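Sonntag, 26. Juli 2020

Heute bin ich um fünf aufgewacht, vor dem Wecker, und habe gleich an das Wort »Verschlimmbesserung« gedacht. Ich habe es am Freitag im Radio gehört und auf den Rand der Zeitung geschrieben. Es ist ein sehr nützliches Wort. Ich glaube, dass ich es auf meine Übersetzung anwenden muss, denn gestern habe ich das vierte Kapitel zum dritten Mal korrigiert, und jetzt ist es schlechter als am Anfang.

Ich schreibe dieses Tagebuch auf Deutsch, weil meine Lehrerin es mir vor drei Jahren geraten hat. Am Anfang waren es nur fünf Sätze am Tag. Jetzt werden es manchmal zwei Seiten, und ich schaue nur noch selten in das Wörterbuch. Wenn ich ältere Einträge lese, schäme ich mich ein wenig für die Artikel. »Das Löffel« steht dort, mehrmals, und einmal »die Mond«. Im Arabischen ist der Mond männlich und die Sonne weiblich, also hätte ich es bei diesem Wort wissen können, es ist ja im Deutschen genauso.

Das Frühstück war kurz, Tee und Brot von gestern. Dann habe ich mich an den Brief von meinem Großvater gesetzt.

Der Brief

Es ist eigentlich kein Brief, sondern ein Heft. Meine Tante hat es im Frühling geschickt, in einem Umschlag mit zu vielen Briefmarken. Großvater hat darin aufgeschrieben, wie man in Nseir die Oliven geerntet hat, wem welcher Baum gehörte und welche Familien miteinander nicht gesprochen haben. Er schreibt nicht wie ein Schriftsteller. Er schreibt, wie er geredet hat, und er fängt viele Sätze mit »und dann« an. Im Deutschen klingt das nach einem Schulkind. Ich habe zuerst alle »und dann« gestrichen, und plötzlich war Großvater nicht mehr da. Heute Morgen habe ich die Hälfte wieder eingesetzt.

Auf Seite 43 steht eine Stelle, mit der ich nicht fertig werde. Er erzählt, dass sein Vater einen Streit um eine Mauer hatte und dem Nachbarn 200 Piaster geben musste. Der Nachbar hat das Geld genommen und am nächsten Tag einen Sack Mehl vor die Tür gestellt, der 300 wert war. Großvater schreibt dazu nur ein einziges Wort. Man kann es mit »Würde« übersetzen, auch mit »Trotz«, und in unserem Dorf hat man es außerdem für einen Esel gebraucht, der nicht weitergehen will. Ich habe eine Stunde lang über dieses Wort nachgedacht. »Eigensinn« gefällt mir heute am besten, aber ich traue mir nicht.

Um elf habe ich Abla Khasawneh angerufen. Sie übersetzt seit langer Zeit Verträge und Urkunden, und sie hat für Literatur nicht viel Geduld. Sie hat gesagt, ich soll das Wort stehen lassen, wie es ist, und unten eine Fußnote machen. Ich mag keine Fußnoten. Wer liest denn ein Heft vom Großvater mit Fußnoten? Meine Nichten sollen es lesen, sie sind in Kassel geboren und verstehen beim Telefonieren mit der Familie nur das Grüßen und das Essen. Abla hat dann gelacht und gesagt, dass ich zu viel über den Leser nachdenke und zu wenig über das Honorar. Es gibt natürlich kein Honorar.

Wir haben danach noch lange über ihre Mutter gesprochen, die wegen der Pandemie nicht fliegen kann und jeden Abend um dieselbe Zeit anruft, auch wenn sie nichts zu erzählen hat. Abla stellt das Telefon dann auf den Tisch und bügelt, und beide schweigen zusammen. Das hat mir gefallen. Ich habe es mir gemerkt — vielleicht kann man so etwas auch einmal aufschreiben.

Zu Mittag habe ich Gurken und Tomaten geschnitten und mit viel Zitrone gegessen. Für etwas Gekochtes hatte ich keine Lust. 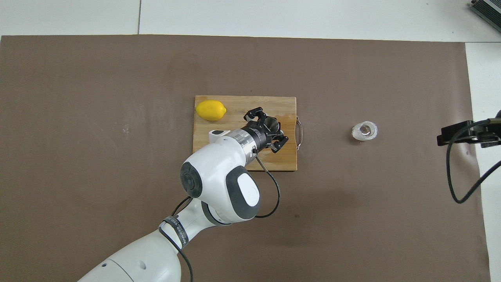
Nachmittag

Am Nachmittag bin ich spazieren gegangen, zuerst am Kanal und dann bis zu den Schrebergärten. Das Wort »Schrebergarten« habe ich lange für »Schreibergarten« gehalten. Ich dachte, es sind Gärten, in denen man in Ruhe schreiben darf, und ich habe mich gewundert, dass es in Deutschland so viele Schreiber gibt. Elie Haddadin hat mir den Irrtum erst nach einem Jahr erklärt, und er hat die Geschichte seitdem jedem erzählt, den wir gemeinsam kennen.

Es war schwül. Zwei Männer haben über einen Zaun hinweg über Schnecken geredet, sehr ernst. Ich bin langsamer gegangen, damit ich mehr hören kann. Der eine hat gesagt: »Da hilft nur absammeln.« Dieses »da hilft nur« möchte ich öfter benutzen. Ich habe es auf dem Rückweg geübt. Da hilft nur warten. Da hilft nur schlafen. Da hilft nur noch einmal von vorne.

Eine Frau mit Mundschutz hat mich gegrüßt, und ich weiß bis jetzt nicht, wer sie war. Mit den Masken erkenne ich die Leute schlecht. Vielleicht war es die Frau aus der Bücherei. Wenn ja, dann war mein Gruß zu kühl, und ich muss es nächste Woche wiedergutmachen.

Auf der Bank bei der Schleuse habe ich das Buch von Jesent weitergelesen, das Elie mir geliehen hat. Es geht um eine Familie, die drei Generationen lang eine Druckerei führt und sich wegen einer Schriftart zerstreitet. Ich bin nicht sicher, ob es mir gefällt. Die Sätze sind sehr lang, und wenn endlich das Verb kommt, habe ich vergessen, wer etwas tun wollte. Aber es gibt ein Kapitel über den Korrektor, der nachts die Fehler der anderen verbessert und seine eigenen Briefe nie abschickt. Dieses Kapitel habe ich zweimal gelesen. Elie hat mit Bleistift »na ja« daneben geschrieben. Wir haben oft nicht denselben Geschmack.

Abend

Elie hat um sieben angerufen. Er will, dass ich das Heft beim Verlag Cusow anbiete, wenn es fertig ist. Cusow ist ein kleiner Verlag, sie machen auch Bücher über Orgeln und alte Bahnlinien. Ich habe gesagt, dass es für die Familie ist. Er hat gesagt, das eine schließt das andere nicht aus. Ich habe nicht widersprochen, ich war müde, aber ich möchte es nicht. Großvater schreibt über Leute, deren Enkel noch dort wohnen, und er schreibt nicht immer freundlich. In der Sache mit der Mauer hatte vermutlich doch der Nachbar recht.

Danach habe ich die Datei wieder geöffnet und die Wörter zählen lassen. Das vierte Kapitel hat jetzt 3359 Wörter, und das arabische Original ist viel kürzer. Das liegt an den Artikeln und an den Hilfsverben, zum Teil aber auch an mir. Ich erkläre zu viel. Wo Großvater »der Ofen« sagt, schreibe ich »der Ofen, in dem man damals das Brot gebacken hat«. Morgen will ich nur streichen und nichts Neues schreiben, den ganzen Vormittag.

Noch etwas zu dem Wort von Seite 43. Beim Zähneputzen ist mir »Stolz« eingefallen, so einfach, dass ich darüber fast böse war. Dann habe ich gemerkt, dass der Esel nicht darin vorkommt. Ein stolzer Esel ist etwas anderes, er würde vermutlich weitergehen, nur mit erhobenem Kopf. Also bleibt es bei »Eigensinn«, jedenfalls bis morgen.

Ich muss noch die Tante fragen, ob das Heft vollständig ist. Die letzte Seite endet mitten im Satz: »und dann kam mein Bruder mit«. Dahinter ist der Faden der Bindung lose, und ich glaube, dass ein Blatt fehlt. Vielleicht liegt es noch bei ihr in der Schublade mit den Stromrechnungen.

Fenster offen lassen, es ist immer noch warm. Für Dienstag: Bücher zurückgeben, Abla die Seite mit der Mauer schicken, Briefumschläge kaufen.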